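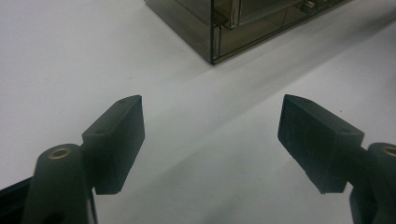

I spent Monday evening on the finger pads again. The gripper is the Vadell hand tool I've been building at the shared shop on Nostgate, and the pads are version 4. They're dark gray with a wedge tip, and each one sits on an arm with a brass bushing at the joint.

The wedge is steeper than on version 3 - I wanted it to get under the edge of flat things. I had to reprint the left one after I drilled a screw hole too close to the tip.

Ruairi thinks the bushings are overkill. I'm leaving them in. Next job is the trigger spring.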